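Drurkari (pipe tobacco)

Drurkari is a pressed pipe tobacco made in the town of Rarkergate and sold mainly in the surrounding Lungu district. It is a dark, fire-cured leaf formed into flat cakes and sliced before use. The name is applied both to the finished product and to the local method of pressing.

Production

The leaf is hung in closed barns and cured over slow hardwood fires. Once cured, it is stripped from the stem, dampened with steam and stacked in a screw press, where it remains for eight weeks. Pressure darkens the leaf and softens its flavor. No sugar or fruit flavoring is added, although some makers brush the outer leaves with a weak licorice solution. 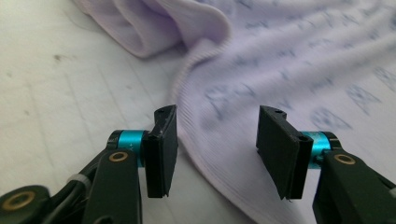
Lavender knit fabric on a white tabletop.

Finished cakes weigh 216 grams and are wrapped in waxed paper. Older cakes were tied with cord and sealed with a paper band showing the maker's mark. The band was dropped when printed tins came into use, but collectors still use it to tell early cakes from later ones.

Use

Drurkari is usually rubbed out by hand and left to dry for a short time before the pipe is filled. Its high moisture makes it slow to light. Smokers in Lungu have traditionally favored a short clay pipe with a wide bowl, while those elsewhere use briar.
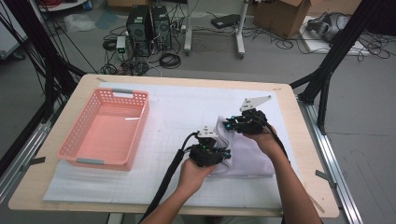
Folded cloth on a grid-marked board, with a pink basket to the left.

Storage

Unopened cakes may be kept for several years in a cool cupboard. Opened tobacco dries quickly and is best held in a glass jar with a tight lid. Mold appears as a fuzzy growth with a musty smell, and affected tobacco is discarded. 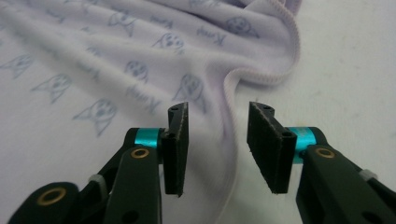

Is Drurkari the same as plug tobacco?
The two are closely related, but plug is normally pressed into a harder block and is often sweetened. Drurkari is softer and is sold unsweetened.

Trade and regulation

For many years the Stinum works was the largest producer, with a yearly output of 2,000 cases. Its press room closed in June, at the end of the working season, and the business passed to two smaller firms in Rarkergate. 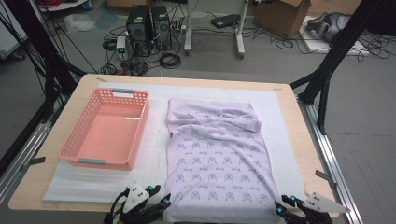 Both firms continue to use screw presses, and each keeps its own blend of leaf. District rules in force from 24/11/2021 require a health warning on the front of every package and prohibit sales by mail. Like all smoked tobacco, Drurkari contains nicotine, is addictive and raises the risk of cancer and heart disease.

See also: Fire-cured tobacco; Plug tobacco; Clay pipe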